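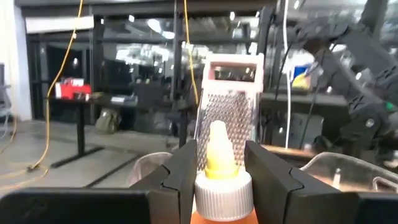
One respondent in the Olness household survey objected that squeeze bottles should never be stored in the same bin as a grater, as the nozzles get scraped and then drip. The objection was repeated often enough in the 58 returned forms that we treated nozzle contact as a separate variable, coded apart from crowding and from loss of upright position.

Items were grouped by outline and by surface. Squeeze bottles form one class regardless of contents. Their narrow tips make the overall length a poor guide to the space they need, and a bottle on its side occupies a long, low area that is easily filled from above. Box graters form a class of their own. Clear plastic containers were coded twice – once as items to be stored and once as places where smaller items could be put. Figure 3 illustrates the difficulty with the first class: two bottles lie on their sides, one partly hidden by the other, with a clear container behind them and a grater next to it.

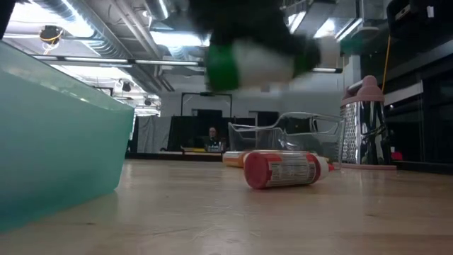 The same footprint can therefore be charged to more than one item, and the Nundier index, which assumes separate outlines, overstates the free area whenever bottles are stored flat. We corrected for this by assigning shared area to the lower item. Of the 3690 placements coded, 2118 required the correction. Placements in which a nozzle touched a grating face were kept in the set but flagged – they are reported separately in the next section.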